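3.2 Rules for simulated trials

Before any policy is moved to hardware at Vemunico, it is run in simulation under the same rules that apply in the lab. Earlier versions of our protocol treated simulated runs as informal, and results from different operators could not be compared. The rules below were drafted by Reshma Ntuli and Thulani Modise and apply to all household tasks in the Drostance set.

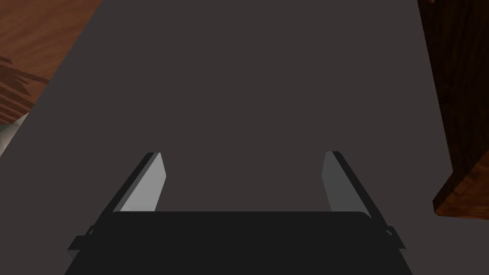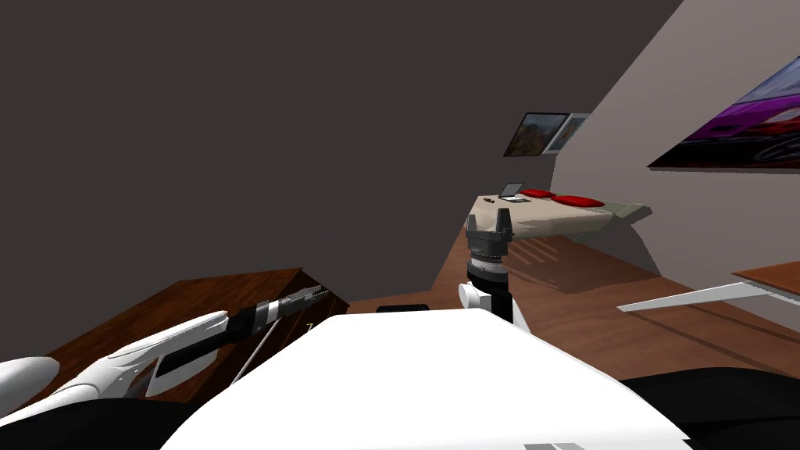

Figure 4. Rendered views from the simulated household environment. First: an open gripper over a dark gray surface. Second: the two-armed robot, with the left gripper over a wooden cabinet and the right gripper's fingers pointing upward.

Each trial is logged from every camera that the policy receives as input, plus one that it does not. The extra view is used only for review. A trial with a missing camera stream is void and must be repeated with the same seed. We considered filling short gaps by repeating the last image, but this hid contact events in several early runs and the practice was dropped.

Speed limits are set by zone. Within the outline of any piece of furniture, extended upward to the reach of the arm, the arm runs at the reduced limit that we use on hardware near people. The simulator would allow much faster motion. Policies tuned at those speeds tended to fail the first hardware check, so the higher limit is no longer offered in the configuration file.

Unplanned contact is scored in 2 classes. Class A is contact between any link and a fixed object such as a wall or a cabinet, and it ends the trial. Class B is contact between the fingers and a loose object that is not the target. It is recorded, and the trial goes on. Contact between the two arms counts as Class A even when the force is low.

Of the 1408 trials submitted under these rules, 872 were completed without contact of either class. Another 411 were completed with at least one Class B event, and the remainder ended in Class A contact or were stopped by the operator. A stopped trial counts as a failure unless the stop was caused by the simulator itself, in which case the log must name the fault.

Scene files are frozen for the length of a test series. Moving furniture, changing a texture or adjusting a light creates a new scene version, and results from two versions are not pooled. The version number is written to the log by the Katayama scene loader and cannot be edited by hand. Changes requested during a series are held until the next one, which for the present work begins in August.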